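服务机器人故障分析 讲义

第四讲 双臂人形机器人更换垃圾袋:一次中止任务的分析

本讲以 Sandberg 办公楼层试运行中的一次中止为例,讨论柔性物体操作中的故障判定。任务为更换脚踏式垃圾桶的内袋,机器人为 Grikell 双臂平台,上层任务软件为 Jerkero。阅读前请复习第三讲中关于力矩阈值的部分。
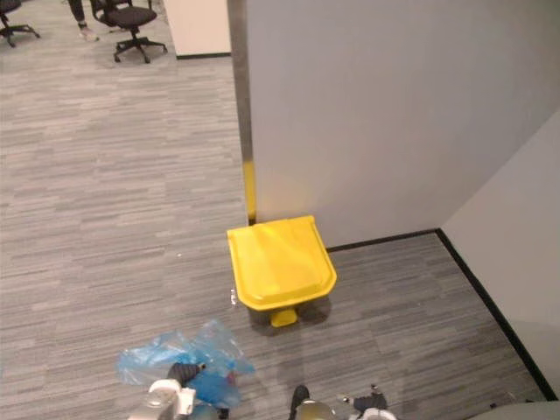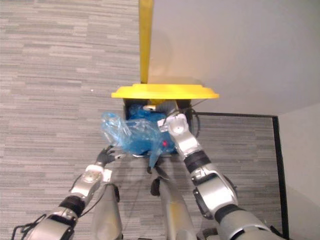
图4-1 头部视角的作业画面,两幅均可见黄色桶盖或桶沿与蓝色塑料袋。

一、任务步骤

Jerkero 把换袋任务分为以下步骤:
1. 移动到桶前,双脚站定,躯干前倾。
2. 打开桶盖,确认桶盖停在开启位置。
3. 取出旧袋,放到桶的左侧地面。
4. 展开新袋,右手把袋口一侧压入桶内。
5. 左手拉住袋口另一侧,翻过桶沿。
6. 双手离开桶口,检查后合盖。
中止发生在第5步。右手处于夹持状态,左手的闭合动作已经执行完毕,软件给出“夹持成功”,随后开始外拉。外拉过程中右腕力矩升高,超过设定值后触发保护性停止。操作员按下急停,任务记为失败。

二、日志摘要

第5步开始后第4秒,左手闭合指令发出。
第18秒,右腕力矩首次超过警戒值,软件只记录,没有降速。
第65秒,右腕力矩超过停止值,手臂停止运动。
急停由人工按下,时间晚于保护性停止700毫秒。两者相互独立,不能把急停当作停机的原因。

三、直接原因

左手没有夹住袋口。塑料薄膜很薄,手指闭合后的位置与空手闭合几乎相同,位置判据分辨不出来。当时软件仅凭“手指到达目标位置”就判定夹持成功,没有使用指尖力信号。
左手空拉时,袋子全部由右手受力。右手夹爪伸入桶口上部,袋子在桶口内堆叠,部分薄膜卡在夹爪与桶沿之间。软件以为两手同时受力,便继续加大右臂的补偿力矩,力矩因此持续上升。

四、视觉部分的问题

看第二幅:袋子左侧较透明,表面有反光,左手手指微张,停在这部分的下方附近,看不出明确的夹持。单凭这一幅,人也只能说“接近袋子”,不能说“已夹住”。视觉模块给出的接触置信度却高于通过线。复查后认为有两点影响:
(1)半透明薄膜的深度值不稳定。深度点时而落在薄膜上,时而落在后方的物体上,计算出的手与袋的距离偏小。
(2)训练数据以不透明袋为主,反光褶皱容易被识别为袋口边缘。
第一幅中,蓝色袋子铺在左夹爪周围,夹爪有一部分处在袋子的褶皱之中。这种情况下夹爪轮廓不完整,手部位姿应以关节编码器为准,视觉结果只作参考。

五、安全分析

本次没有人员受伤,设备也没有损坏,但按 Natau 风险分级仍列为需整改项,理由如下。

夹挤。桶盖与桶沿之间、手指与桶沿之间都是夹挤点。保护性停止后手臂保持原位,夹爪不会自动松开。此时不得用手去拉袋子,应先切换到释放模式,确认夹爪已张开,再处理袋子。

缠绕。薄膜进入腕部关节间隙后,继续转动会越缠越紧。外露线缆也可能被袋子带住,恢复动作之前要逐段检查。

绊倒。袋子落在脚边,或线缆横过双腿之间的地面时,机器人不得迈步。若需后退,先由操作员清理地面。

人员进入。开放办公区内随时可能有人经过。请看第一幅左上方:隔板以外的办公椅旁能看到一个人的小腿和鞋。作业区边界不能只靠隔板,因为隔板只挡住一侧。任务开始前须在开放一侧放置警示标识,操作员站位应能同时看到桶口和通道。

六、整改措施

1. 夹持判定改为双条件:手指位置与指尖力同时满足才算成功。指尖力低于下限时,按空夹处理,张开后重试一次,再失败则中止。
2. 外拉之前增加试拉。左手做小行程移动,若左腕力矩没有变化,判为未夹住。
3. 右腕力矩超过警戒值时立即降速,并暂停左手动作。原来只记录不处理的设置取消。
4. 试运行阶段改用不透明袋,透明袋单独测试,结果不并入成功率。
5. 迈步之前检查脚边地面,发现薄膜或线缆则禁止移动。
整改后的版本自3月1日起用于课程实验。1月以前的日志没有指尖力字段,做作业时不要混用。

七、恢复操作流程

保护性停止后按下列顺序处理,不得跳步:
确认手臂静止,操作员站在机器人侧后方。
保存日志与头部相机录像,然后再复位。
切换释放模式,先张开左手,后张开右手。
双臂沿原路径退出桶口,速度限制在最低档。
检查腕部、手指和线缆,取下残留薄膜。
记录袋子型号、桶的位置和桶盖状态。
若夹爪无法张开,断电后按维护手册手动释放,并通知实验室值班人员。

八、课后作业

1. 画出第5步的状态转移图,标出原版本中缺少的检测条件。
2. 试拉行程过大会有什么后果?结合薄膜的延展性说明。
3. 保护性停止后夹爪保持夹紧,在哪些任务中合理,在哪些任务中不合理?各举一例。
4. 选取实验日志中的一段,计算右腕力矩从警戒值升至停止值所用的时间,并评价降速策略能否在这段时间内生效。

作业与日志截取片段一并提交,图表需注明时间轴单位。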